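この報告は、共用スペースにおけるマグカップの置き忘れと洗い残しについて、授業「生活と環境調査」の課題としてまとめたものである。提出日は2021年12月12日。

# 共用キッチンの食器はなぜ減らないのか、なぜ足りないのか

## 1. 調査の動機

私が住んでいる学生寮ブラネル館（Branell）には、各階に共用キッチンがある。棚には卒業生が残していった食器が並んでいて、誰でも使ってよいことになっている。ところが夕方になるとマグカップが棚から消え、流しの横には使ったままのカップがたまる。棚の食器の総数は毎年増えているのに、使いたいときに使えるものがない。

寮の掲示板には「食器を買い足してほしい」という要望が何度も貼り出されていた。一方で、同じ掲示板に「古い食器を捨ててほしい」という要望もあった。二つの要望が並んでいるのが気になり、これを調査の題材にした。

## 2. 先に読んだもの

授業で配られた資料のうち、ロナン・オグリーファ（Rónán Ó Gríofa）氏の講義録『共用物の行き先』を参考にした。氏は、共用の道具が不足する理由を、数の不足と戻りの遅さに分けて考えている。戻りが遅い場合、数を増やしても散らばる場所が増えるだけで、棚に並ぶ数はあまり変わらないという。

講義録の中で扱われているのは図書館の傘と公民館の工具で、食器の例はない。ただ、傘と食器には似た点がある。どちらも一つ一つが安く、持ち出した人に借りたという意識が生まれにくい。違うのは、食器には洗うという手間が間に入ることである。

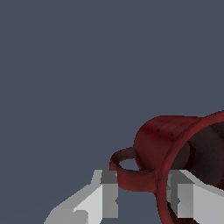 手間が入ると、戻すまでの時間は人によって大きく変わる。すぐに洗う人もいれば、夜にまとめて洗う人もいる。後者の人にとってカップはまだ「使用中」だが、ほかの人から見れば放置されたものになる。この食い違いが苦情の原因になっているのではないかと考え、聞き取りの項目に入れた。

## 3. 方法

調査は次の二つで行った。

- 寮生への聞き取り。食器を使う時間帯、洗う時間、自分の部屋に持ち帰るかどうかを聞いた。
- 8月の夏季休暇中と、授業期間中の棚の様子の記録。朝と夜に棚と流しを見て、気づいたことをノートに書いた。

聞き取りは一人あたり最大8分とした。はじめはもっと長く話を聞くつもりだったが、試しに同じ階の友人に頼んだところ、後半は食器と関係のない話になった。そのため質問を減らした。

質問は同じゼミのジャーラス・ヘファーナン（Jarlath Heffernan）さんに見てもらい、「洗わないことがありますか」を「洗うのはいつですか」に直した。責められているように聞こえるという指摘があったためである。

## 4. 結果

### 4.1 聞き取り

食器を部屋に持ち帰るという回答は、予想より多かった。理由としては、キッチンの机が狭い、勉強しながら飲みたい、というものが目立った。持ち帰ったカップは翌朝まで部屋に置かれることが多い。なかには、自分で買ったものか共用のものか分からなくなったという人もいた。

流しの横に置いたままにする人の多くは、後で洗うつもりだったと答えた。スポンジが古くて使いたくない、という答えもあった。これは質問を作った時点では考えていなかった。

### 4.2 棚の記録

8月は寮に残る人が少なく、マグカップは朝も夜も棚にそろっていた。授業が始まると夜の棚から先になくなり、朝になっても戻らないものがあった。大皿と深い鉢は、どちらの時期も棚の奥に積まれたままだった。
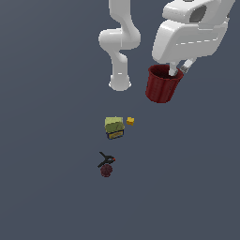

棚の総数が増えているという印象は、ほとんどこの大皿と鉢によるものだった。卒業生が置いていくのは、荷物になる大きな食器が多い。「買い足してほしい」という要望はマグカップについて、「捨ててほしい」という要望は大皿についてのもので、二つは矛盾していなかった。

## 5. 費用の検討

対策として次の案を比べた。価格は、駅前の雑貨店ハブテ（Habte）で調べたものである。

| 案 | 内容 | 費用 |
|---|---|---|
| A | マグカップを買い足す | 4,000円 |
| B | スポンジを新しくする | 200円 |
| C | 大皿を別の棚に移す | なし |

案Aは分かりやすいが、戻りの遅さはそのまま残る。案Bは一度では終わらず、定期的に交換する必要がある。担当を決めなければ続かないと思われる。案Cは費用がかからず、手前の段が空くので、洗ったカップを戻しやすくなる。

寮の会議では案Bと案Cを先に試すことを提案した。案Aについては、部屋に持ち帰られたカップを一度回収してから考えるのがよいと思う。

## 6. 残った課題

聞き取りに応じてくれたのは、もともとキッチンをよく使う人に偏っている。ほとんど使わない人がなぜ使わないのかは分からなかった。汚れているから使わないという人がいれば、今回の結果の見方も変わる。

また、記録は私の住む階だけで行った。上の階は机が広いそうなので、持ち帰りが少ない可能性がある。比較するには同じ時期に複数の階を記録する必要があり、次の学期にゼミの人と分担して続ける予定である。

## 参考資料

- ロナン・オグリーファ『共用物の行き先』授業配布資料
- ブラネル館掲示板の要望票（寮事務室の許可を得て閲覧）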